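Pruter Makerspace Forum > Off Topic > Kitchen and Food

Thread: Do those banana hangers do anything at all?

dullchisel
My sister gave me one of those countertop banana hooks and swears her fruit lasts three days longer on it. I've been using it since January and I can't see any difference. The bananas get spots, then they get brown, then I make bread. The box says hanging "mimics the tree" and slows ripening. Sounds like something written by a guy who sells hooks. Has anybody here tested this or are we all taking the box's word for it?

plumbline_77
It stops the bruise on the bottom where they sit on the counter. That's it. The tree thing is nonsense. The bunch has been cut, it has no idea which way is up.

ottersmith
Disagree a little. Mine do last longer on the hook, maybe because air gets around them. In the bowl they were jammed in with apples.

plumbline_77
So you moved them away from the apples. That's your result right there. Apples give off ethylene and so do bananas. You changed two things and gave the hook the credit.

ottersmith
Fair, but I still think the air counts for something. A closed bag ripens them faster, everybody agrees on that. So more open should be slower.

dullchisel
A bag versus no bag, sure. A bowl versus a hook in the same kitchen, I'm not convinced. It's the same air.

quietgasket
Wrap the stems in plastic wrap. Been doing it for years, works great.

plumbline_77
Compared to what?

quietgasket
Compared to not doing it. I'm not running a lab over here, I just know they used to go brown by the end of the week and now they don't.

dullchisel
Did you change stores in those years? Change where you keep them? I'm not trying to be a jerk, I just hear this one constantly and it's always "works great" with nothing next to it. I tried the wrap on half a bunch and left the other half alone on the same shelf. Could not tell them apart.

quietgasket
One bunch though.

dullchisel
One bunch, yes. I'll give you that.
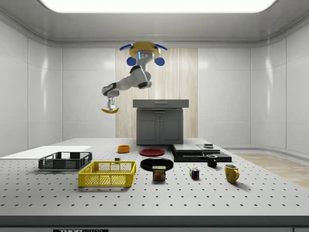
Katona Robotics Team

marrowfat
My issue is with the gadgets, more than the wrap. There's a little disc called the Girel that you drop in the fruit drawer and it's supposed to soak up the ethylene. The page says 4,000 happy kitchens. How would they know? Did they call them? I bought a pack, put one in the drawer, and my bananas turned black on the outside on the same schedule as always.

plumbline_77
Bananas in the fridge go black on the outside no matter what. The cold does that to the peel. The inside is usually fine. You'd have to peel them to know if the disc did anything.

marrowfat
OK I did not know that, and I threw out a whole bunch. Still think the disc is junk.

ottersmith
The absorber idea is real, they use it in shipping. Whether a thing the size of a cookie does much in a drawer you open ten times a day is another question.

hazelferry
The Vesard bowl with the built-in hook has 2,510 reviews and I read way too many of them last night. Nearly all of them say it looks nice on the counter. Of the ones that mention ripening, half say it helped and half say it did nothing, which is what I'd expect from a bowl.

dullchisel
"It did nothing but looks nice" is my review too.

hazelferry
To be fair, it does look nice.

crankhandle
You people are overthinking a cheap fruit. Buy fewer bananas. If you get them on the green side and buy four at a time you don't need a hook, wrap, a disc or a bowl.

quietgasket
Some of us have kids. Four bananas is breakfast.

crankhandle
Then they're not going brown, are they?

quietgasket
Depends on the week. Some weeks it's all bananas, then suddenly they hate bananas and I've got two bunches looking at me.

plumbline_77
Freeze them. Peel first - if you freeze them in the peel you'll be standing there with a knife and cold fingers. Slices on a tray, then into a bag.

ottersmith
Seconding the tray. I skipped it once and got a brick.

marrowfat
Does anyone think the brown ones really make better bread, or is that another one of these?

hazelferry
That one's true. More sugar, less starch, and they mash with a fork. I've used yellow ones in a hurry and the loaf was pale and kind of dull.

plumbline_77
I'd want to taste them side by side before signing off on that.

dullchisel
OK so here's what I'm going to do. Two bunches from the same box at the store, same color. One on the hook, one flat on a towel, opposite ends of the counter, no apples anywhere near. I'll split each bunch and wrap the stems on one half. If there's a difference I'll say so and apologize to my sister.

quietgasket
Wrap them tight, and redo it each time you pull one off. People do it loose and then say it doesn't work.

dullchisel
Noted. Tight it is.

crankhandle
Two bunches for one guy. Better get the loaf pan out.

plumbline_77
Turn the flat ones over once a day or you're just measuring the bruise.

dullchisel
No, I'm leaving them. Nobody at my house turns the bananas.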